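Rotari Hand-Held Gripper Kit
Parts and plans for home and shared workshops
Sold by Cirurden

Rotari is a gripper you carry in your hand. Squeeze the trigger and two soft fingers close, the same way they would on the end of an arm. The housing is gray, the fingers are black, and a square marker plate goes on top so a camera can follow where the tool is. Most people build two, one for each hand.

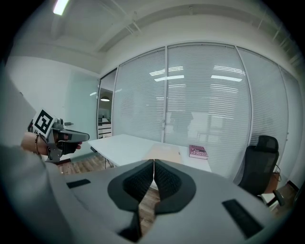 Radoslava Paulík wrote to us that the trigger spring in the first kits was too stiff for long sessions, and that she swapped it for a softer one from a pen. Kits shipped since September have a lighter spring. If yours is older, ask and we will mail one.

What you need: a printer with a bed of at least 217 mm, a small hex key set, and a clear table. Printing both halves of the housing takes most of a day. Glue the marker plate last, and check that it sits flat.

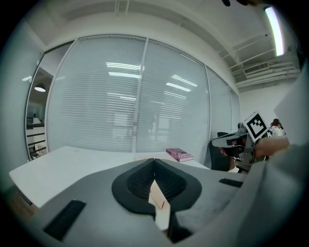 Leave some slack in the cable before you close the housing. Zubaida Jadoon's build notes cover the routing, and a copy is in the box.

Weight, one gripper: 490 g
Finger set, spare: $90
Full kit, two grippers: $970
Printed parts not included in the Futulthorpe version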